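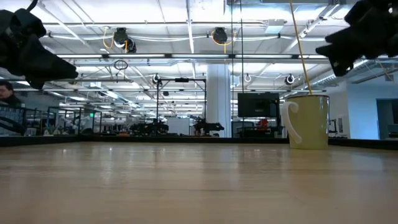
Plustora releases version 2 of Winden facial capture software

08/07/2010

Plustora has released the second version of Winden, its software for recording facial movement and applying it to animated characters. The update changes how markers are tracked around the mouth and eyelids and adds a batch mode for long recording sessions.

Winden 2 accepts input from up to 19 synchronised cameras. Each actor can carry a maximum of 303 facial markers, although the company recommends a lower number for children and for actors with beards. Markers that drop out of view are now rebuilt from their nearest neighbours, and the rebuilt sections are flagged in the timeline so that an operator can accept or correct them by hand.

The solver has been rewritten. In the first version, lip contact was handled as a separate pass after the main solve, which often left a visible gap on sounds such as "m" and "b". Contact is now calculated in the same pass as jaw rotation. Eyelid movement is stored on its own channel and can be exported at a different frame rate from the rest of the face.

"Most of the clean-up time on our own jobs went into the mouth corners," said Leonidas Galanis, lead developer at Plustora. "We started work on the solver in February and tested it on around 500 takes before we froze the code."

Animation studio Andreadis used a test build on a series of short dialogue scenes. The studio reported stable results at normal speaking distance but asked for better handling of hands passing in front of the face. Plustora has listed this as a known limit of the current release.

Files saved in the first version will open in Winden 2, but cannot be saved back to the older format. Camera calibration must be redone. Existing licence holders can upgrade for $2000 per workstation.

Recent items

Villwood adds second capture stage
Andreadis to animate puppet series
Finger tracking with gloves: test results
Plustora drops support for older camera drivers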